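Justau Room Orientation Records

Data card, revised 2018-05-22
Maintained by Efa Probert

Summary

The set holds 2047 room records taken from 53 house plans. Each record gives the compass bearing of the main door, the bearing of the longest outside wall, the room's use, and the floor area in square meters. It was compiled to compare traditional rules of house layout, mainly feng shui and vastu, with what builders drew on paper.

Fields

plan_id: integer, unique to a house
room_use: one of kitchen, bedroom, bath, hall, other
door_deg: 0 to 359, clockwise from true north
wall_deg: 0 to 179
area_m2: decimal, one place
rule_zone: the compass sector assigned to the room, eight values

Sectors are measured from the center of the plan outline. Porches and detached sheds are left out of the outline. Open-plan rooms are entered once, under the use that takes up the larger area.

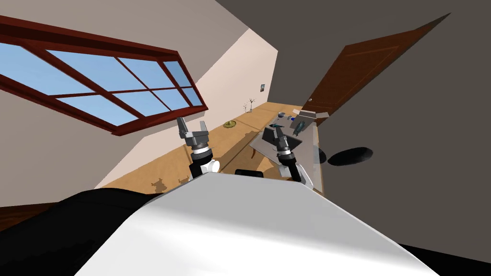 Hefin Sayce objects that an open-plan kitchen should be entered under the sector of its stove, as most of the rule books place the fire and leave the rest of the room alone. A stove_zone field was added in April for this purpose. It is filled for 43 plans and blank elsewhere.

Known problems

Plans drawn to magnetic north were corrected with a single value per site. Errors of one or two degrees remain, and rooms close to a sector line may be in the wrong zone. Of all records, 1727 have been checked by a second reader. The column "checked" marks them with 1.

Split-level houses are flattened to one outline. Do not use rule_zone for these without redrawing.

Files

rooms.csv
plans.csv
zones.txt

Corrections go to Elis Jarman, with the plan_id in the subject line.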